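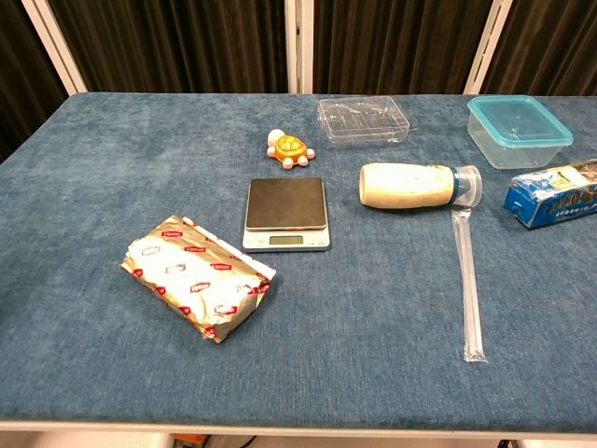
Wike Tabletop Objects

Wike Tabletop Objects is a collection of photographs of everyday things on tables, with a written list of the objects in each one. The things are the sort that end up on a kitchen or dining table: food packets, scales, empty trays, lidded boxes, cups, toys, string, pens. There are 2320 photographs of 318 table layouts, and the labels use 93 object names.

The collection is maintained by Audrey-Anne Dhillon and Tyson Campbell. The object names and the labeling guide were written by Océane Tremblay. Mackenzie Lemieux checked the labels for the current release.

What is in the download

photos/ holds the photographs, one folder per layout.
labels.csv has one row per labeled object.
layouts.csv has one row per layout, with the table covering and the background.
names.txt is the list of object names, in alphabetical order.
guide.txt is the full labeling guide. The parts people ask about most are repeated in this file.
CHANGES.txt lists corrections by release.

A layout is one arrangement of objects on one table. When an object was moved, added or taken away, the layout got a new number.

Columns in labels.csv

layout: the layout number, matching the folder name.
photo: the file name inside that folder.
object: a name from names.txt.
main_color: the largest area of color on the object. For transparent objects this is "clear".
second_color: may be empty.
material: may be empty. Filled in only when the labeler could tell.
clear: yes or no. "Partly" is used when the body is clear and the lid or base has a color.
contents: empty, filled, unknown or does not apply.
notes: free text, mostly short.

Columns in layouts.csv

layout: the layout number.
covering: bare, cloth, plastic, paper or other.
covering_color: one color word.
background: wall, curtain, window, cabinet, mixed or other.
location: Lekero or Govton, the two buildings where the tables were set up.

How objects are named

Names describe what a thing looks like from the outside. A wrapped packet is named for its wrapper unless the contents can be read on it. The gold and white foil packet on the blue table looks like butter or margarine, and its label is "foil packet", with "resembles butter" in the notes. Searching the object column for butter will miss it. Search the notes too.

Toys get the word "toy" first and then the animal or object, so a turtle with an orange shell is "toy turtle". The colors go in the color columns: orange for the shell as the main color, and the labeler picks one of the others as the second. We did not add a third color column. Tyson wanted one and may still get it.

A kitchen scale is "kitchen scale" whether the display is blank or showing a number. If there is a number, it goes in the notes exactly as shown, with the unit if the unit is readable. A blank display gets "display blank". Please don't take that to mean the scale was broken or had no battery. It only says what the display looked like.

Packaging

Food packaging takes up a large share of the label questions, so it has its own rules.

Use "tray" for molded packaging with compartments or ridges. Clear clamshell packaging is included under "tray", with "clamshell" in the notes.
Use "food container" for a box with a lid that is meant to be opened and closed many times.
Use "bag" for anything soft with an opening.
Use "foil packet" for anything fully wrapped in foil.
Use "carton" for folded card.

A clear box with a turquoise-rimmed lid is one object, not two. It is a "food container", main_color is clear, second_color is turquoise and the clear column says "partly". When a lid lies apart from its box, the lid gets its own row.

Contents are marked "empty" when the inside can be seen and nothing appears to be in it. With clear plastic the table covering often shows through the walls. Early labelers sometimes entered that color as the main color, and a few clear boxes were listed as blue. Mackenzie went through the rows for clear objects and corrected the ones she found. If you find another, send us the layout and photo numbers.

Things that are not labeled

The table and its covering are described in layouts.csv and have no rows in labels.csv. The same goes for curtains, window frames, posts and walls. Objects on the floor or under the table are left out, even when a part of one is showing. Reflections are left out.

Known problems

Transparent objects on dark or patterned cloth are easy to miss. Of everything in the collection, empty trays were the most often forgotten in the first round of labeling.

Color words are not even across labelers. Turquoise, teal and green overlap, and gold and yellow overlap. If you need clean color groups, merge these before you start.

Material is blank in many rows. We kept it that way on purpose. Crinkled foil is easy to recognize, but a shiny toy can be plastic, rubber or glazed clay, and guesses were removed.

The Govton layouts have more food packaging, and the Lekero layouts have more toys and stationery. Splitting by location will give you two quite different sets of objects.

Splits

We supply 5 splits, all made by layout, so photographs of one arrangement never land on both sides. They are in the splits folder as plain lists of layout numbers. If you make your own, do the same.

Changes in the September release

"Butter" was removed from names.txt and those rows were moved to "foil packet" or "tub".
"Scale" was renamed "kitchen scale".
The "partly" value was added to the clear column.
Duplicate rows for lids on closed containers were deleted.

Viewing the labels

The files open in any spreadsheet program. Jade Cormier also wrote a small viewer called Clistik, which puts each photograph next to its rows and lets you filter by object name. It is in the tools folder with its own instructions.

Corrections

Open an issue with the layout number, the photo name, the current label and the label you would use. One issue per layout is easiest for us. New object names are added only at a release.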